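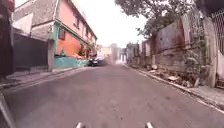

Street view from the Jivex forward camera, with the two front posts at the lower edge of the picture.

Jivex Street Unit - Forward Camera Setup and Care

The Jivex is a wheeled outdoor robot supplied by Flornholm for work on paved streets and service roads. The forward camera is fixed to the body and is adjusted only at the bracket. Owners are asked to complete the steps below before first use and after any change to the mount.

Setting the camera angle

Park the unit on level pavement and switch off drive power. Loosen both bracket screws and tilt the camera until the tips of the front posts show at the bottom of the view. The road should fill the lower half. Tighten the screws evenly and restart the unit.

A blank white sky is acceptable. If walls and curbs at the roadside are also washed out, lower the exposure setting one step and check again.

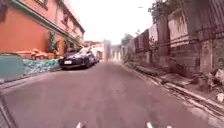
Road surface in the lower half of the view, parked cars at the left curb.

Routine care

Wipe the lens with a dry cloth before each run. Inspect the bracket every 50 hours of operation and replace the rubber washers every 80 hours. Grit collects under the front body on streets with rubble or open gutters - remove it with a soft brush. Pressure washers must not be used on the camera housing.

Replacing the camera

Disconnect the battery and wait 30 seconds before unplugging the camera cable. The replacement module is supplied with a new seal, and the old seal must not be reused. Repeat the angle setting after installation.

Units fitted with the Hedeck bracket use the longer screws packed with that part.

Related items
Hedeck Adjustable Bracket
Jivex Washer and Seal Kit
Kalinowski Battery Charger
Jivex Front Post Covers (pair)

Flornholm Equipment | Contact Parts and Service | All rights reserved | Back to top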